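Dorach Boxing and Grappling Club — progress report to the Cabral Fund
Period covered: spring and summer sessions, up to the end of August

Sorry for the short notes, I'm writing this between the juniors going home and the seniors turning up. Figures at the bottom of each part where I've got them.

Where we are overall

On track, mostly. The new mats are down. The junior wrestling class is running. Women's beginners class started a month late but is full. The second coaching badge has slipped and I'll explain that further down. Money is inside the budget except for travel, where we're over.

Mats and floor

Old mats gone, finally. They were splitting along the seams and we'd been taping them before every class. New ones cover the whole of the main room plus the strip by the wall where people used to land on bare boards. Delivery was late, then the firm sent the wrong thickness and had to swap them. Lost two weeks of sparring over that but kept pad work and skipping going in the side room.

Crash mats for throws also bought, second hand from a judo club in Monbridge that was closing its satellite branch. Good condition. That saved enough to get head guards in the small sizes, which we were badly short of.

Still to do: wall padding on the short side. One quote in, waiting on another.

Junior wrestling

This was the main thing you funded so more detail here. The plan was two evenings a week, ages eight to fifteen. We now have 72 on the register. Not all of them come every time, obviously, and a wet night knocks it down, but it's well past what we put in the application. Had to split the younger ones off into an earlier slot, five o'clock, becuase they were getting squashed by the teenagers in the warm-up games.

What we teach in the first block: stance, moving, falling safely, one takedown, one escape. That's it. Some parents wanted submissions straight away from watching the big shows on telly. We've said no to that for under twelves and it's written in the code of conduct now. Two families left over it. The rest were fine.

No serious injuries. One broken finger (football, nothing to do with us, but it's in the book as it was noticed at training). Usual mat burns and a nosebleed or two.

Attendance sheets attached seperately.

Women's beginners

Was meant to start in spring, started a month after. The reason is dull, we couldn't get the room at the time we'd advertised and had to wait for the badminton lot to finish their season. Full at 30 places with a short waiting list. Mostly striking, bit of clinch work in the second half. A few have asked about competing and we are going slow on that, first inter-club will be light contact only, no decisions given.

Feedback forms came back positive. Main complaint was the changing room, the shower is lukewarm at best and the lock sticks. We've fixed the lock.

Competition

Took a team to the Kilteletti open. Twelve fighters entered — seven came home with a win, three of those in their first ever bout. Two pulled out at the weigh-in, one over, one with a cough the doctor didn't like. Right call on the cough. The one who was over had been told to watch it and hadn't, so we've now put a check weigh in the week before anything we enter. Nobody cuts water at this club and nobody will, that was in our application and it still stands.

Home show at Dorach in July was a decent night. Hall nearly full. Matchmaking took far longer than it should, lost four bouts in the last few days and found replacements for three. The amateur title match in the middleweights went the distance and got an argument going afterwards about who should be next in line for it. We'd like to stay out of that. Rankings are the county's business.

Raffle and door money went into the travel pot. Not enough to cover it.

Coaching badges

One of two passed. The other candidate missed the practical day through work and the next one is late autumn. Fee carries over, so no extra cost to the grant. Means until then we can only run one full-contact class at a time, and we're sticking to that even though there are complaints about the queue for the ring.

First aid cover is fine. Safeguarding course done by all who take juniors. 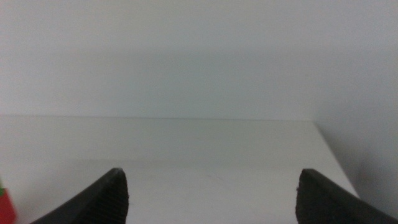 Report by the head coach, Dorach Boxing and Grappling Club
Filed under: Club reports, Funding

Money

Spent so far: mats, head guards, coach fees, hall hire, one course fee. All within what was agreed. Travel is over, the minibus to Kilteletti went up after we'd booked and there was an overnight we hadn't planned for. We've covered the gap from the show takings and a bit of club savings, so not asking you for it. Would like to move the leftover from the equipment line across to travel for the rest of the year if you're happy. Please say either way by email, I can't commit to the Monbridge trip without it.

Receipts are in the folder. Two are missing, the tape and the disinfectant, will chase.

Next few months

Second wrestling block starts in September, adding a sprawl and a simple ride from the top. Wall padding in before then if the quote comes. Inter-club with Monbridge, light contact, juniors and the women's class. Second badge. New timetable on the door by the first week.

Can someone from the Fund come down and see a session? Juniors are best, early evening, park round the back as the front is double yellows. Ring the bell twice, we can't hear it over the bags.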